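Frequently Asked Questions: The Brellow Hand-Held Gripper Kit

This page answers the questions most often received by the Steltomus customer office about the Brellow kit. It applies to kits purchased outright and to kits supplied under the Holell rental plan. Customers with a signed service agreement should read that agreement first, as its terms take priority over anything stated here.

What is the Brellow kit?

Brellow is a two-finger gripper that a person holds and operates by hand. A camera mounted on the tool records each grasp as it is performed, and the recordings may then be used to train a robot arm fitted with matching fingers. No robot arm is needed during recording.

What is included?

Each kit contains the hand-held gripper, the camera mount, three pairs of fingers, a charging cable and a printed setup guide. The camera is sold separately. Customers who already own a suitable camera should confirm the fit with our office before ordering.

Does the work area need to be specially prepared?

No. Any steady table with even lighting is acceptable. The surface does not need to be new or unmarked. Customers are asked to keep the same table for the length of a recording set where possible.

What does the camera record during normal use? 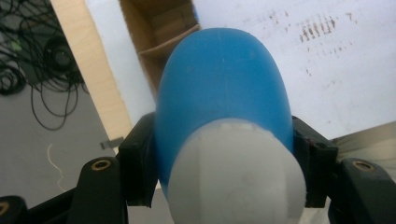
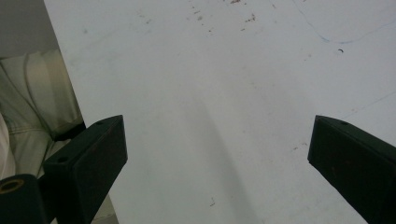
Customers planning their first recording set should check the camera view before any task begins. Both fingers must remain in view at all times, whether they are closed on an object or standing open over the table. Smooth, rounded items are a fair test of grip, and the blue one with the translucent white cap is held between the two fingers just above the cap. The operator should confirm that an object of this kind does not hide the fingertips when it is raised toward the camera. If it does, the mount may be tilted one notch and the check repeated.

Will stains or pen marks on the table affect the recordings?

In most cases they will not. Small marks give the tracking software fixed points to follow, and a perfectly blank surface can be harder to track than a used one. Loose crumbs or dust should be wiped away, as they may shift between takes.

How many recordings are covered by the standard plan?

The standard plan covers the processing of 3000 recordings. Unused recordings carry over once, into the next plan period. Additional blocks may be ordered through the customer portal at any time -- there is no need to wait for renewal.

May the operator be seated?

Yes. The kit may be used seated or standing. Parts of the operator's clothing may enter the view, and this is acceptable. Faces should be kept out of view unless written consent is on file.

How are the fingers replaced?

Power off the tool and set it on its back. Loosen the retaining screws with the supplied driver, lift the worn finger away and fit the new one. Tighten by hand only. Fingers must be replaced in pairs, and the calibration routine must be run again before recording resumes.

Where is the kit made and serviced?

Assembly and repairs are carried out at the Holloway workshop, which has been in operation since 1953 and formerly produced hand tools. Returns are accepted there by mail. Walk-in service is offered on Tuesday only, and a return number is required in either case.

What does the warranty cover?

The warranty covers faults in the frame, the trigger and the camera mount. Fingers are treated as wear parts and are not covered -- except where they arrive damaged, in which case a replacement pair will be sent without charge. Please keep the original packaging until the first calibration has been completed.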